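# Clearing and Resetting a Kitchen Table Before Cooking

A kitchen table that doubles as a prep surface collects two kinds of material: packaging and food. This page covers the order in which to separate them, how to treat leafy greens that have been sitting out with the packaging, and how to leave the table ready for the next meal. It applies to any table with a fabric cover and one bin within reach.

The procedure assumes a standard kitchen layout, with the counter and stove behind or beside the table. Total working time for a moderately covered table is 16 minutes, not including laundry.

## What you need

- One lined wastebasket, open top
- One bowl or colander for produce
- One tray or shallow box for items that go to another room
- Two cleaning cloths, one damp and one dry
- A spare table cloth or towel

An open basket works better than a lidded bin for this job. The Windov mesh basket and the Obi 100 are both suitable; any basket of similar height will do. The liner should fold over the rim by the width of a hand. If it does not, the liner slides down as soon as something heavier than paper is dropped in.

## Step 1: Position the basket

Place the basket on the side of the table nearest your working hand. Leave enough room to walk between it and the counter. Do not put it on a chair.

Check the fill level. If the basket is more than two-thirds full, change the liner now. Bottles go in the recycling container if your area collects them separately, so take them out before tying the bag.

## Step 2: Remove the food first

Food comes off the table before any packaging is moved. Pulling at a plastic bag with a vegetable lying on top of it is the usual way for leaves to end up on the floor.

Hold leafy greens by the stem, just below the point where the leaves begin. Choy sum, bok choy and similar vegetables have brittle leaf joints, and lifting by the leaf tips tears them. Move one stalk at a time if they are no longer bundled.

A table at this stage tends to hold a mix of bags, tissue, a box or two, cloths and small dishes, with the greens somewhere among them.
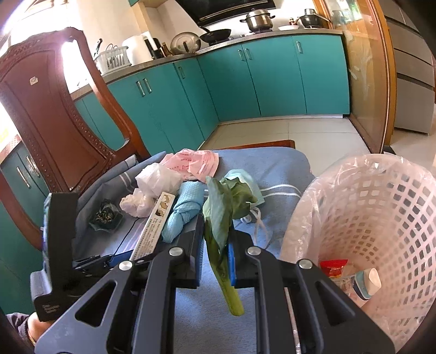

## Step 3: Inspect and store the greens

Transfer the stalks to the bowl and look at each one under good light.

1. Bend the stem slightly. A firm stem resists and can be kept.
2. Look at the cut end. Trim it if it is brown or dry.
3. Pull off yellow leaves at the base.
4. Discard any stalk with a slimy patch. The slime spreads to the rest of the bunch.

Greens that will be cooked the same day can be washed immediately. Greens for later should stay unwashed, wrapped in a dry paper towel inside a bag that is left slightly open. Store them in the vegetable drawer – stems toward the back, where they are less likely to be crushed by the drawer front.

## Step 4: Sort the packaging

Work from one end of the table to the other. Pick up each item once and decide on it before touching the next.

**Plastic bags.** Shake each bag over the basket and feel the bottom corners for anything left inside. Clean bags can be flattened, folded into a strip and kept for liners. Torn or damp ones are thrown away.

**Tissue and paper towel.** Straight into the basket.

**Boxes.** Open, check, flatten. If the box holds something with instructions printed on it, keep the box until the product is used up.

**Face masks.** A used mask is discarded. An unused one goes on the tray, away from the food side of the table.

**Small dishes.** Check the contents before carrying them to the sink. Seeds, dried fruit and loose seasonings are easy to tip out by accident.

**Cloths.** Cleaning cloths go to the laundry or back to the sink. Do not use a cloth that has been lying among packaging to dry produce or plates.

## Step 5: Change the table cover

Gather a fabric cover from the corners inward so that crumbs stay in the middle. Shake it out over the basket, or outdoors, then wash it at the temperature on its label.

Wipe the bare table with the damp cloth, moving along the grain if it is wood. Follow with the dry cloth straight away. Water left along a wooden edge raises the finish over time, especially at the corners. Wait five minutes before laying the spare cover.

Towels make acceptable table covers and absorb drips well, but they shift. A Garkmont grip sheet cut slightly smaller than the towel will hold it in place.

## Step 6: Return the tray items

Empty the tray completely. Items without a fixed place should be given one now, even a temporary one – a drawer is sufficient.

## Maintenance

Repeat steps 1, 2 and 4 daily, before cooking. The cover can be changed once a week; Tuesday is used in the Sostov household schedule, but the day is not important. Wash the basket itself monthly with dish soap and a brush, and let it dry upside down before fitting a new liner.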